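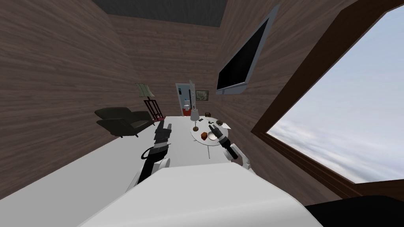
Ticket 389 – Right arm stalls near the side table
Product: Uleo two-arm practice kit, with the Drindska room pack
Opened by: Ama Quartey
Opened: November 4, 2018
Status: Solved, one small item left open

What's going wrong

Hi Cargate team! First off, I'm having a great time with Uleo. I've been through the whole beginner set and I'm now on the tidy-up jobs in the Drindska rooms, and the way both arms share the work is a real step up from the single-arm kit I learned on.

Now the problem. In the side table job, the right arm comes in over the table nicely, slows down the way it should, and then just sits there. No error, no warning, the clock keeps running. After a while the job times out and I get a fail with the message "goal not reached". The left arm looks perfectly happy through all of this. I can still drive it by hand while the right one is stuck, so the program hasn't frozen.

It doesn't happen every time, which is driving me a bit batty. I ran the job 8 times last night and the arm stalled in 4 of them. Same room, same start position, nothing changed by me in between.

Things I've already tried

Restarted Uleo, then restarted the whole computer. No change.

Turned the picture quality right down, in case my graphics card couldn't keep up. Everything got uglier and the stall stayed.

Put the arm speed back to the factory setting. I'd had it a notch faster (I know, I know). Still stalls.

Ran the kitchen job from the same pack. No stalls at all, and it's a gorgeous job by the way – whoever built the drawer handling deserves a cake.

Swapped in my old settings folder from March. The stall went away completely! But so did my saved grip settings, so I put the new folder back, and the stall came back along with it.

That last one made me think it's something in my settings and nothing to do with the room. I've attached both folders and the log from a bad run.

First reply and the step test

Support asked me to switch on step mode and bring the right gripper in beside the small bowl a little at a time, with the left arm left alone. I hadn't touched step mode before and I wish I'd found it sooner. You tap once, both arms move one tick, and the joint values come up in the side panel so you can read them at your own pace. I went through the approach twice that way and saved the numbers both times.
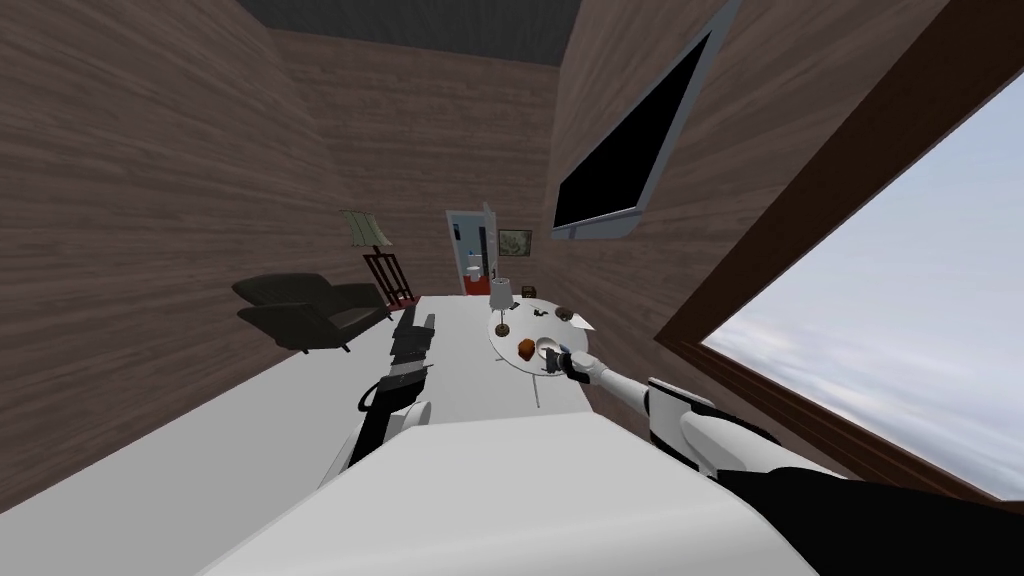
Vasiliki Mitsotakis-Vlachou wrote back that the numbers for the right arm were fine, and asked me to look at the left arm instead. "Your right arm is waiting its turn. In the new settings folder, shared moves are switched on, so neither arm will start its last bit of travel until the other one reports that it's settled. Check whether the left gripper ever says 'settled' in your log. I can't find it in the bad run."

I searched the log and she's right, the word isn't there. In a good run it turns up well before the right arm reaches the table. I'd been staring at the wrong arm for two evenings.

Next question from me was why the left gripper never settles when I'm not asking it to do anything. The answer is that an idle arm still gets told to hold its pose, and the gripper still gets told to hold its opening. If the opening you've asked for is wider than the fingers can go, the gripper keeps trying for it. Some runs it ends up close enough to pass the check and some runs it doesn't, and there's my coin toss.

And of course I'd asked for too much. When I was playing with grip settings I typed in a wider opening for the left side by hand, and the Uleo settings page took it without complaint.

Steps that fixed it

Vasiliki sent me these and I've added my own notes for anybody who lands on this ticket later.

1. Close the job and go to the arms page. Changes made while a job is running are saved but not used until you reload, and I lost a good half hour to that.

2. Choose the left gripper, then press "Reset opening". Do only the side you changed. Resetting both wiped my right-hand grip settings the first time, so export them before you press anything.

3. Open the wrist view for the left gripper and send it the full open command with the arm pointed down at clear floor. You want both fingers spread with plenty of space between them, and the opening number in the panel should stop moving. Mine used to flicker in the last digit. If yours does too, go back to step 2.
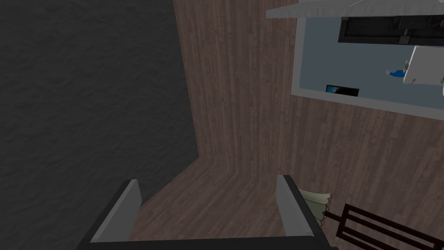
4. Save the settings under a new name. Don't save over the old folder until you've done a few clean runs.

5. Load the side table job and run it with shared moves still on. The word "settled" should show up for the left gripper early in the log.

6. If it still stalls, switch shared moves off for one run. A clean run with it off tells support that one arm is still waiting on the other, and they'll want both logs.

Result

Ran the side table job over and over with the reset opening and haven't had a stall. The right arm comes in, slows down, does its last bit of travel and gets on with it. Such a good feeling! I also tried the Won add-on scripts on top, which I'd been putting off until the basics worked, and the arms now swap roles halfway through without any fuss. Won is a bit fiddly to install but I'd happily recommend it to anyone who's past the beginner set.

For what it's worth, I think shared moves is a terrific feature and I'm leaving it on. The motion is much calmer with it. It only needs to speak up when it's waiting.

Still open

I asked for 3 changes and Vasiliki has put them forward together:

A limit on the settings page so it won't accept an opening wider than the fingers can manage.

A line in the side panel along the lines of "right arm waiting for left gripper".

A different message at time-out. "Goal not reached" sent me off checking the table, the bowl and my poor graphics card.

Vasiliki's last note says the settings limit is already done and will be in the next update. The panel line is being looked at. No word yet on the time-out message, so I've asked to keep this ticket open for that one.

Thanks for the quick help – I'm off to try the armchair room with both arms going.

Ama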